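**Ticket:** manchas blancas y brillos en ropa negra después de planchar
**Abierto por:** Ademir Rocha
**Fecha:** 14 March 2022
**Estado:** abierto (a ratos)
**Equipo:** centro de planchado Emier, funda acolchada Rellton, lavadora Nuttall, detergente líquido Videll

Hola a todos, abro esto aquí porque en el hilo general de planchado ya se me perdió la mitad de lo que escribí y quiero tenerlo ordenado. Voy a ir apuntando lo que pruebo, lo que funciona y lo que no, y si alguien ve una burrada que me lo diga sin problema, que no me ofendo.

## El problema

Toda la ropa negra me sale de la plancha peor de lo que entra. Tengo dos síntomas y sospecho que no tienen la misma causa, aunque al principio los metí en el mismo saco:

- **Síntoma A:** motitas y rayitas blanquecinas, pequeñas, que aparecen sobre todo en la zona de la cintura y los bolsillos de pantalones y bermudas.
- **Síntoma B:** brillos en las costuras, ese lustre feo como de traje viejo de oficinista.

Con la ropa clara, cero quejas. Con los vaqueros, tampoco. Es el negro, y dentro del negro, el algodón grueso tipo chino. Tengo 4 prendas afectadas (tres pantalones largos y unas bermudas) y una de ellas la doy ya por perdida para cualquier cosa que no sea pintar la terraza.

## Primera ronda: el agua

Lo primero que me dijeron en casa fue «eso es cal». Tenía sentido, aquí el agua es durísima y el hervidor parece una cueva. Así que vacié el depósito del Emier, lo llené con agua destilada, pasé dos depósitos enteros soltando vapor sobre un trapo viejo y luego planché una prenda recién lavada.

Resultado: el trapo salió con unas escamitas marrones en el primer depósito, nada en el segundo. La prenda, con motas igual que siempre. O sea que algo de cal había, pero mis motas son blancas y no salen por los agujeros de la suela, al menos no todas.

De paso limpié la suela con la barra esa que echa un humo horroroso. Abrid la ventana, por favor. Yo no la abrí y estuve oliendo a química hasta la cena.

## Segunda ronda: el detergente

Aquí me puse más serio. La lavadora es una Nuttall de las de carga frontal, y yo siempre he echado el Videll a ojo (mal, ya lo sé). Medí por fin lo que cabe en el tapón y estaba echando casi el doble de lo que pone en la botella. ¡El doble! Cambié lo siguiente:

1. Dosis de 50 ml para carga normal, medida con un vasito de jarabe.
2. Lavado a 40 grados en lugar de en frío.
3. Aclarado extra.
4. Todo del revés y con las cremalleras cerradas.
5. Menos ropa en el tambor, que yo lo llenaba hasta que costaba cerrar la puerta.

Esto sí se notó. Las rayas alargadas, las que parecían tiza arrastrada, han desaparecido en dos de los pantalones largos. Las pasaba con un paño húmedo y se iban, pero volvían al secarse, y ahora ya no vuelven. Apunto esto como **medio resuelto**.

Lo que queda son puntitos sueltos, más pequeños, y no me cuadran con el detergente.

## Tercera ronda: la funda

Una vecina me preguntó si lavaba la funda de la tabla. Silencio por mi parte. No la había lavado desde que la compré, que fue en junio del año pasado. Es la Rellton beige con relleno, la de tejido finito, y yo la veía limpia, claro, porque es beige y la pelusa clara ahí no se ve. Le pasé un rodillo adhesivo y gasté 14 hojas. Catorce. Salía una pelusa blanca finísima, de las toallas supongo, porque antes de los pantalones suelo planchar los paños de cocina (sí, plancho los paños de cocina, cada uno tiene lo suyo).

Después del rodillo la cosa mejoró bastante en las perneras. En la parte de arriba sigo viendo puntos, pero reconozco que ahí también me confundo, porque entre el botón, las costuras y las arrugas del bolsillo cuesta distinguir qué es mancha y qué es prenda. Si alguien tiene mejor ojo que yo, se lo agradezco.

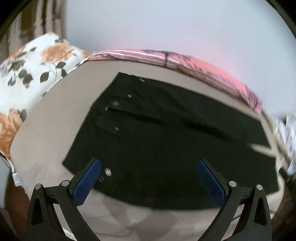

## Cuarta ronda: los brillos

Esto va aparte y lo pongo aunque ya lo tengo casi claro. Planchaba el negro por el derecho, al máximo y apretando. Los tres pecados juntos. Ahora hago lo siguiente:

- Del revés siempre que se pueda.
- Por el derecho, con un paño de algodón fino encima, y solo para rematar.
- Temperatura media y bastante vapor, sin aplastar los bolsillos ni la cinturilla.
- Dejo enfriar la prenda estirada antes de doblarla, porque si la doblo caliente me quedan unas arrugas marcadas que luego hay que repasar, y vuelta al brillo.

Brillos nuevos: ninguno desde que lo hago así. Los viejos siguen ahí. Probé con vapor a distancia y un cepillo de ropa y bajaron un poco en un pantalón; en otro ni se enteraron. He leído lo de frotar con vinagre rebajado, pero no me atrevo todavía, ¿alguien lo ha hecho en chino negro sin que se le quede un cerco?

## Lo que me falta por probar

- [x] Agua destilada
- [x] Limpiar la suela
- [x] Bajar la dosis de Videll
- [x] Rodillo en la funda
- [ ] Lavar la funda de verdad (la etiqueta está borrada, no sé si encoge)
- [ ] Planchar lo negro primero y los paños después
- [ ] Limpiar el filtro de la Nuttall, que me da un poco de miedo abrirlo
- [ ] Vinagre en los brillos viejos, en la prenda de la terraza para empezar

Lo de la funda es lo que más me preocupa. Si encoge, la goma ya no me llega a la punta de la tabla, que ahora mismo va justita. Si alguno tiene la misma Rellton y la ha metido en la lavadora, que me diga a cuántos grados y si la puso tendida o directamente montada en húmedo. Mientras tanto sigo con el rodillo, y cuando lave la funda actualizo el ticket.

Ademir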